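Chapter 4
Measuring a Room Before You Move In

Last updated: March

Most mistakes in furnishing a small office are made before anything is bought. A desk that fits the wall may still block a door, and a chair needs space behind it that a floor plan seldom shows. This chapter covers the measurements to take in an empty room and how to put them on paper.

Start with the longest wall and measure it at floor level, then again at desk height. In older buildings, such as the Cokwood offices used in the exercises, the two figures can differ by 2 inches. Write down the smaller one. Next, mark every outlet, vent and window sill, and draw each door with its full swing. Leave 30 inches for a walkway — more if two people will pass each other often.

Desks need a second set of numbers. Record the width of the kneehole as well as the width of the top, and note which side panels reach the floor.

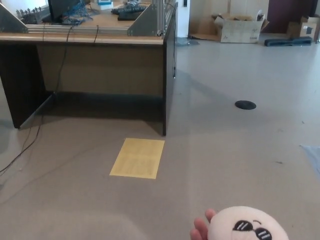 Dehua Fan objects that beginners put too much trust in the drawing, and would have them tape the outline of each piece on the floor and walk around it for 10 minutes before deciding. Both methods are used in this chapter. Section 4.1 begins with the drawing, using the Gomley floor plan, and the tape comes in Section 4.3.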